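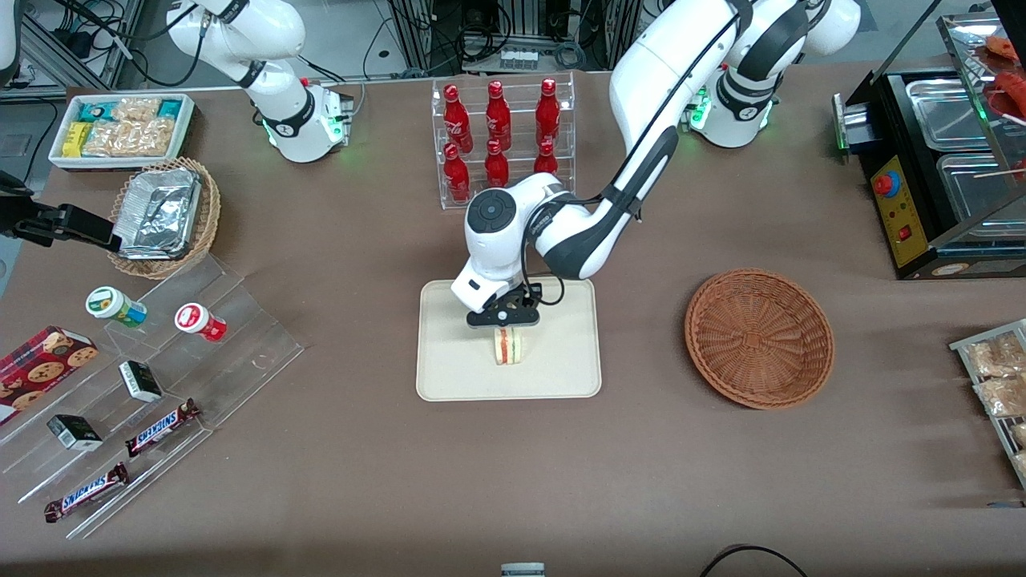
A sandwich over the tray, with snacks and drinks all round the table.

Notes from the practice: living with a fussy gut
By Leena Hirvonen

Hello again, and thank you to everyone who wrote in after the last newsletter, especially those of you who sent recipes. I am still working my way through the soups. Several of you asked if I could say a bit more about irritable bowel syndrome, or IBS, as it was only squeezed into a corner of the piece on fibre, so I have given it the whole of my page this time.

IBS is a long-term condition that affects how the bowel behaves. The usual complaints are tummy pain or cramping, bloating, and a change in your toilet habits, which may mean diarrhoea, constipation or a tiresome mixture of the two. Many people find the pain eases once they have been to the loo. Symptoms tend to come and go, and you may have weeks of peace followed by a few miserable days with no clear cause at all (I know how maddening this is, my own mother had it for most of her life and blamed onions for everything).

Please don't decide for yourself that you have it. Coeliac disease, inflammatory bowel disease and ovarian cancer can all look rather similar in the early stages, so come and see one of us first. We will normally ask for blood tests and a stool sample. If you are being tested for coeliac disease, carry on eating bread and pasta as usual until the tests are done, or the result may not be reliable. And do ring us promptly if you notice blood when you go, if you are losing weight without trying, if you can feel a lump in your tummy, or if your habits have changed and stayed changed. You won't be wasting anybody's time.

Once we are fairly sure what we are dealing with, food is where most people want to begin. Start gently. Regular meals, eaten sitting down and without rushing, do more good than you might expect. Try to drink up to 8 cups of fluid a day, mostly water, and go easy on coffee, fizzy drinks and alcohol. Oats and linseeds often help if you are bloated or constipated, though bran upsets a lot of people. Fatty and very spicy foods are worth cutting down for a while to see if you feel any different.

A simple food diary is a great help to us. Write down what you ate, when you ate it and how you felt later on, and keep it up for a few weeks so that we can look for a pattern together. Put down stress and poor sleep as well! The gut and the brain are forever chatting to each other, and a rotten week at work can show up just as plainly as a curry.

Some of you will have heard of the low FODMAP diet, which cuts out certain sugars found in wheat, beans, some fruit and some dairy foods, then brings them back a few at a time. It can work very well, but it is fiddly and was never meant to be followed for ever. Efe Idahosa, our dietitian, would much prefer you did it with her guidance. She has morning appointments, and the desk can book you in without seeing a doctor again if you already have a diagnosis.

If food changes aren't enough, there are medicines for cramps, for diarrhoea and for constipation, and peppermint oil capsules suit some people nicely, though they can bring on heartburn. Ask the pharmacist before you buy anything if you take other tablets or are pregnant.

Efe is also running a small group session in June, with tea (peppermint or ordinary) and plenty of time for questions. Please give your name at the desk if you would like to come, and bring your diary if you have started one.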